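My grandmother kept her button tin on the second shelf, low enough for any of us to reach, and I suppose that's why I can still tell a coat button from a cardigan button with my eyes shut. Sorting was how we spent rainy afternoons in Ovarstead, and I've come to think it was the best schooling I ever got.

Ieva Vasiliauskas feels much the same. She has run the toy library on Prenora Street for 11 years, and she lends out 163 puzzles and sorters, most of them older than the children who borrow them.

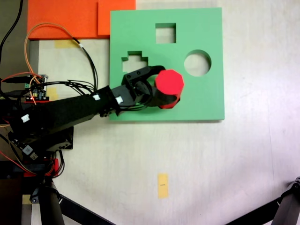 A red octagonal block over a green shape-sorter board.

"Parents want to help too soon," she told me over a very large pot of tea. "I ask them to sit on their hands - and some of them really do!" Her own favorite is a set of nesting cups from 65 years back, chipped all over, which she still won't lend to anybody until October, when the new shelves go in.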